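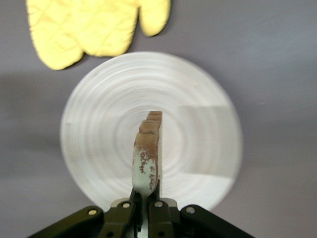 Yellow oven mitt and a white plate on a grey table.

Trarell Supper Swap – your questions

Updated in April, bit of a rush, will tidy later. If it's not answered here, email Jin-sol Woo.

What is it?
A meal swap. You cook one big dish, split it into portions, bring them along, go home with the same number of portions cooked by other people. Cook once, eat different things all week.

Where and when?
Trarell hall, the side door on the car park side. Doors 6.30pm, swapping starts at 7, all done by 8. First and third week of the month. The front door is locked in the evenings, don't stand there knocking.

Do I have to book?
Yes please. We cap it at 30 cooks. Bookings open at 9am the week before and close at noon the day before. No booking, no swap, sorry – the fridges only hold so much.

How many portions do I bring?
Up to 9. Fewer is fine. You take home what you bring, so four in, four out.

What counts as a portion?
One adult dinner. Not a side. If it's soup, a proper bowlful. We had some very small lasagnes in the winter and there were words.

What should I cook?
Anything that reheats well. Stews, curries, dal, pies, pasta bakes, chilli. Things that don't work: salads, fried fish, anything with a runny egg. Rice is a no for now, too much bother keeping it safe.

Can I bring pudding?
Up to two of your portions can be pudding. Crumble goes fast.

Does it have to be cold?
Yes. Cooled, lidded and in the fridge overnight, then brought in a cool bag. Frozen is fine too, just write FROZEN on the lid. Please don't bring anything straight from the oven, it warms up everyone else's.

How do I label it?
Name of dish, date cooked, your name, and every allergen. Labels are on the table by the door if you forget. Unlabelled tubs get put to one side and you take them home again.

I'm vegetarian / vegan / coeliac. Is it worth coming?
Veggie and vegan, definitely, usually nearly half the table. Coeliac is harder. Everything comes from home kitchens so we can't promise no traces. If you have a serious allergy please talk to Jin-sol before you book.

What containers?
Any tub with a lid that fits. Foil trays ok. No glass, we've had breakages. You won't get your own tub back so don't bring a favourite.

How does the choosing work?
Numbers out of a hat. Each person picks one portion, then round again until it's all gone. No saving things for friends. You can trade afterwards in the car park, we don't mind.

How long does it keep?
Eat within two days of the swap or freeze it that night. Reheat until it's steaming all the way through, once only. If you've a food probe, 70 degrees in the middle for two minutes.

What does it cost?
40p a visit towards the hall. Cash in the pot by the urn. If that's a problem just don't put any in, we dont check.

Can I bring the kids?
Yes, but keep them out of the kitchen. There's a box of toys at the far end.

I can't cook. Can I still come?
Come along to the Trerden beginners evening first, you make a dish there and bring it to the next swap. Ask for dates, they move about.

I booked and now I can't make it.
Tell us as soon as you can so the place goes to someone else. Miss it twice without a word and you go to the bottom of the list.

Is there parking?
A bit. It fills up by 6.45. Stastside residents can walk through the back lane, bring a torch, the light by the bins is out agian.

Can I start one near me?
Please do. Ask and we'll send you the label sheet and the booking form to copy.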